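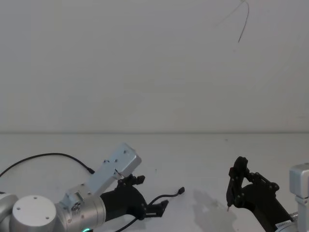
Figura 12. Tampo branco encostado à parede, com dois braços robóticos.

5. Preparar o marcador Talen para um jogo

Esta secção aplica-se ao marcador eletrónico Talen em campos de futebol americano e de râguebi. Para a montagem dos painéis e a ligação à corrente, consulte a secção 3. A consola deve estar na versão 184 ou posterior do programa.

5.1 Ligar a consola

1. Coloque a consola numa superfície plana e seca, com vista desimpedida para o campo.
2. Ligue primeiro o painel e só depois a consola.
3. Mantenha premida a tecla LIGAR até o visor mostrar a palavra PRONTO.
4. Introduza o código de acesso. O código de fábrica é 3583.
5. Altere o código em Menu > Segurança antes da primeira utilização em jogo.

Nota: se o visor mostrar SEM PAINEL, espere 50 segundos e repita o passo 3. Se a mensagem continuar, verifique o canal de rádio (ponto 5.4).

5.2 Criar o jogo

1. Escolha Menu > Novo jogo.
2. Selecione a modalidade. A consola carrega os períodos, os descontos de tempo e os valores de pontuação dessa modalidade.
3. Escreva o nome da equipa da casa e o da equipa visitante, com o máximo de oito letras cada. Os nomes mais compridos têm de ser abreviados à mão.
4. Confirme a duração de cada período. Nos escalões jovens, este valor muda de prova para prova - pergunte ao árbitro.
5. Prima GRAVAR.

O jogo fica guardado mesmo que a consola seja desligada. Pode criar o jogo na véspera e abri-lo no campo em Menu > Jogos guardados.

Cuidado: a opção Apagar tudo elimina também os modelos de equipa. Não é possível recuperá-los na consola.

5.3 Durante o jogo

1. Prima RELÓGIO para iniciar a contagem e de novo para a parar.
2. Para somar pontos, prima CASA ou VISITANTE e a seguir a tecla da jogada (ensaio, conversão, pontapé).
3. Para corrigir, prima a tecla da equipa, depois CORRIGIR, e introduza o total certo.
4. No futebol americano, atualize a tentativa e as jardas em falta com as setas. A bola parada na linha de golo indica-se com a letra G.
5. No fim do período, prima PERÍODO. O relógio volta ao valor inicial, mas não arranca sozinho.

Nota: o relógio do árbitro é o oficial. Se houver diferença, pare a contagem e acerte-a em Menu > Relógio > Acertar.

Cuidado: não mude de modalidade com um jogo aberto. A pontuação volta a zero.

5.4 Canal de rádio

Se houver dois campos lado a lado, cada consola precisa do seu canal. O canal de origem é o 55.

1. Desligue o painel do campo vizinho.
2. Na consola, vá a Menu > Rádio e escolha outro canal.
3. Prima EMPARELHAR e espere que o painel acenda todos os algarismos.
4. Volte a ligar o painel vizinho e teste as duas consolas em simultâneo.

As consolas Prumine mais antigas usam outra frequência e não interferem com o Talen. Também não podem comandá-lo.

5.5 Terminar e guardar

1. Prima FIM DE JOGO durante três segundos.
2. Aponte o resultado na ficha antes de desligar o painel.
3. Desligue a consola e depois o painel.
4. Guarde a consola na mala, com a antena recolhida.

Se a consola ficar sem uso entre épocas, carregue a bateria uma vez por mês. A substituição da bateria está descrita na secção 8.

Revisão do texto: Vasco Loureiro, fevereiro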